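24 August 2020

Prustow hand gripper kit, evaluation, second entry. Lent to us by Murinent until the end of the month, after which they want either the box back or a purchase order.

What the brochure promises: two hand-held grippers, cabled, ready to record demonstrations "within 30 minutes of unpacking". I'll be fair and say the unpacking is quick. The half hour doesn't include finding the right driver, and the link in the quick start leads to a page for the older model. Beryl got it going in the end with a copy she had from the Clornden job. Most of the morning gone.

Task for this round is bottle and box. Tabletop with the white sheet on it, blue plastic bottle, open cardboard box, both grippers live. Dull on purpose. If the kit can't give us clean data on a bottle I don't want to hear about folding shirts.

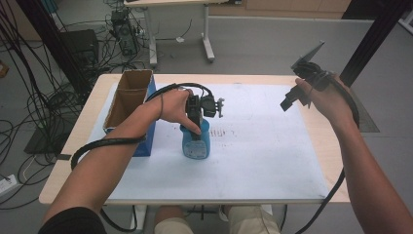 Left gripper at the bottle, right one held clear.

Notes on handling:

- Cables are thick and have opinions. The left one wants to go over the hand and back along the forearm. You end up planning your reach for the cable's sake, and that will be in the data whether we like it or not.
- Murinent's rep called the weight "unnoticeable". Ask him to hold one up for a whole session.
- Grip on the body is decent. I expected the thumb position to be worse.
- Beryl prefers the right hand unit. I can't tell them apart. Swap them next time and don't tell her which is which.

Logging: one take stopped at frame 900 with no warning on the screen. The software said "recording" throughout. I only found it when I opened the file. Reported to Murinent, who replied that they hadn't seen this before. They said the same about the driver.

Take 197 is the one to look at if anybody wants a good example of what the gripper view gives you. Fingers stay in shot, and the bottle fills most of the middle. Plenty of detail on the cap ridges. How much use it is when the object blocks nearly everything else at table level, I don't know. The sales video uses small wooden cubes, and I can see why.
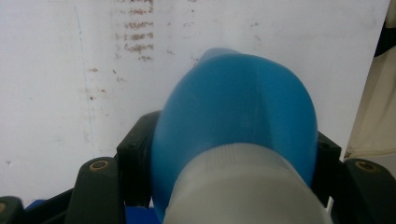
Handling and Grasping Group, Hollis Workshop

Brass inserts in the fingers are a point in its favour. Threaded, so in principle we could bolt on our own pads. The brochure mentions "a growing range of fingertips" and the price list has none at all. Asked for a drawing with the thread size and hole spacing. No drawing yet.

Another thing I'd like settled before money is discussed is timing between the left and right streams. They quote a figure for "typical" offset and don't say how it was measured. Our own check was crude (tap the two grippers together, look for the tap in both recordings) and it came out at around 9 frames apart on the worst take. Could be our machine. Could be the driver from Clornden, which isn't the one they support. Needs repeating on a clean install before I put it in an email to anybody.

Glossy plastic: highlights along the upper curve of the bottle in the gripper view. Tracking claims in the brochure all seem to be made with matt objects. Try a matt bottle and a clear one.

Where I've got to: it's a reasonable bit of hardware with software that isn't finished, sold at the price of both being finished. Beryl is keener than I am and thinks the logging fault will be fixed by the next release. Maybe. I'd renew the loan if they offer it and sign nothing.

To do
- clean install, repeat tap check
- chase finger drawing
- cable clips for the forearm, see if Velcro will do
- ask what the support contract covers, in writing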